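Paid participants wanted: gripper fault study, Vernley

Toletti is looking for 19 people to take part in a study of hand-held grippers used for sorting and packing small household items. The work follows a fault that came up in March and led us to stop all sessions until we understood it better.

In the March sessions, a gripper now and then kept closing after the operator had let go of the trigger. In most cases the item was dropped or marked. In one case a stone bangle cracked and a piece of it cut the operator's thumb. The cut was minor, but the fault should have been caught sooner - two operators had noticed a stiff trigger and had no clear way to report it.

The task itself is simple. You hold a gripper in each hand and move bracelets, bangles and strings of beads between a bed or table and a small tin.

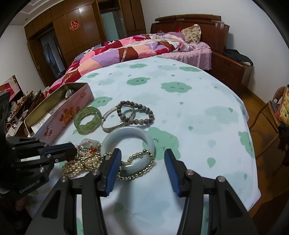
Beads and bangles are harder than they sound. They roll, they tangle, and a strand can slip between the pads and the finger. We need people with different hand sizes and strengths, and no experience is required.

What you would do:

Attend 2 sessions at our Vernley site, each with 40 minutes of handling and a rest halfway through.
Stop and say so whenever the jaws do something you did not ask for.
Fill in a short fault sheet at the end of each session.

The trigger springs have been replaced and a cut-out switch added to every gripper. Nassar, who supply the switches, have tested them over 2,000 closures. The fault has not come back in our own trials, but we can't promise that it won't. Safety glasses and thin gloves are provided and must be worn.

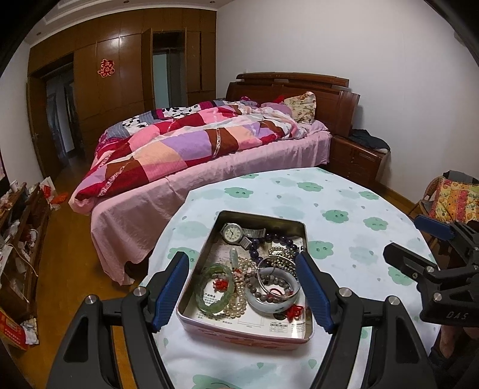
You must be 18 or over and able to grip with both hands. Please don't apply if you have had a hand or wrist injury in the past year. All jewellery used is ours, so you will not be charged for damage. Travel is paid, and lunch is provided at the Skarkora building next door.

To apply, write to Þórey Steinarsdóttir at Toletti with your name and the times of day that suit you. Questions about the fault or the repair should go to Bilal Mahasneh, who can send you the full incident report before you decide.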